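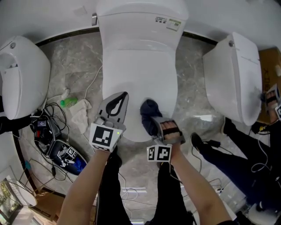
Notebook / Fares and loads

Thu 16 June

Second go at the Gosness route. April numbers finally in from Vostden, one file this time, thank god. 3499 bookings once the duplicates were out. Duplicates are all from the agency feed, same as before, the reference gets a trailing space when a booking is changed and Kobzar treats it as a new one. Trimmed on import. Should be done at their end, have asked twice.

Ran the load model with old settings first so there's something to compare with. Overstates the early flight badly. The late one is fine, near enough. Think the early one is still being treated as a commuter service, but most of those people are now conecting at Prorkton and if the first leg slips they never board. So booked is not the same as flown and we were fitting to booked.

Refit to flown. No-shows: 246 on the early, 43 on the late. Better fit straight away on weekdays. Weekends still odd, leave it.

Melaniia Tkachuk thinks the missed connections should come out altogether and be handled as a seperate cost (rebooking, hotel, the meal vouchers). I'd keep them in the load and add the cost on top. Not settled. She has the voucher totals, I haven't seen them yet. 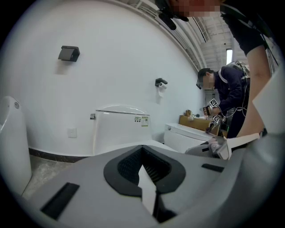 Grey gripper body, person leaning over at the right

Then fuel. Hedge rate in the sheet is last year's, somebody pasted over the formula with a value. Put the formula back, locked the cell. Route goes from just making money to just losing it, so worth checking by hand before it goes anywhere near Vostden.

Hand check: one week only, came out the same way. 348 seats unsold on the early flight over that week. Smaller aircraft would fix most of it if they can get one, turnaround at Prorkton is the problem, no spare stand before eight.

To do
- rerun with the later departure, see if no-shows drop
- voucher totals from Melaniia
- chase Kobzar re trailing space, third time
- old run is saved under "gosness_booked", do NOT use it for the fares sheet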